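Chapter 6

Planning and Paying for a Sorting Cell

Before a buyer talks to anyone about price, it helps to spend a quiet hour with the work itself. In this chapter the work is fruit, baskets and a pair of gripper fingers, and we will keep coming back to it as we build up a budget line by line. 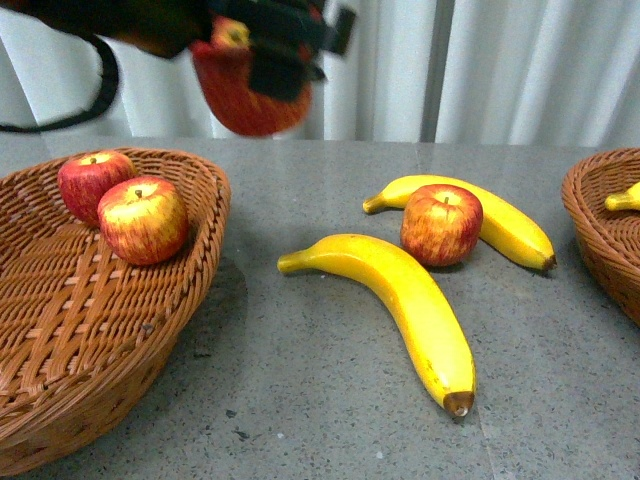
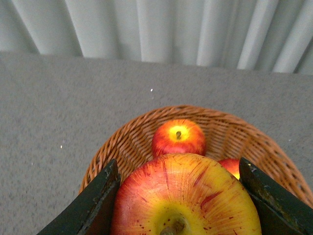
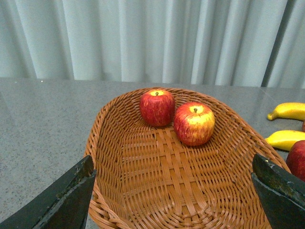 Figure 6.1 Apples, wicker baskets and the gripper, from three views.

It may seem strange to begin a chapter on money with something as homely as a bowl-of-fruit job, but I have found over many years of teaching this course that students who begin with a catalog end up with a catalog's idea of what they need. They learn the reach and the payload and the price of the arm, and they feel (quite naturally!) that most of the planning is behind them. Then the first real apple arrives, with its round sides and its stem, lying close against another apple in a basket with curved walls, and a whole second list of questions opens up.

Look at the fingers in the two closer views. They are scuffed and worn, and that is a perfectly ordinary thing for gripper fingers to be. A finger is a part that touches things all day long, and a sensible budget treats it the way a household treats shoes. You will want to know what a replacement pair costs, how long it takes to arrive, and whether your own people can fit it with the tools they already have.

Our running case is a small packing house in Clarnuden, managed by Kaja Zariņš. She had set aside money for one arm and had two quotations on her desk, one from Sorau and one from Flandard. The Flandard quotation was lower on its first page. It left out the gripper, the wrist camera and the training days, all of which appeared on a separate sheet that came a good deal later. Sorau had put everything on one long page and looked expensive for it. Kaja's colleague Mircea Vasiliu sat down and copied both offers onto the same form, with the same headings in the same order – a dull afternoon's work, he told me, and the most useful one of the project. You will find his form at the end of the chapter, and I hope you will borrow it freely.

One line on that form reads "spare fingers, 2 pairs, 1790." Another sets aside 1000 for baskets, trays and other things that hold the product. Beginners often leave this second line blank. A woven basket has a braided rim and sloping sides, and a finger going down beside an apple has to share the space with both. Changing the container is sometimes cheaper than changing the gripper, so please price the two together before you settle on either.

As you read on, keep these terms in mind:

Purchase price: what is paid to the supplier for the equipment as quoted.
Fitting-out cost: stands, cables, cameras, containers and the labor to put them in place.
Wear part: any part you expect to replace while the machine is still in service.
Trial period: the agreed time in which the buyer runs the equipment on real product.

Section 6.1 takes up the trial period first, since Kaja asked for hers in July and had to decide which fruit to send.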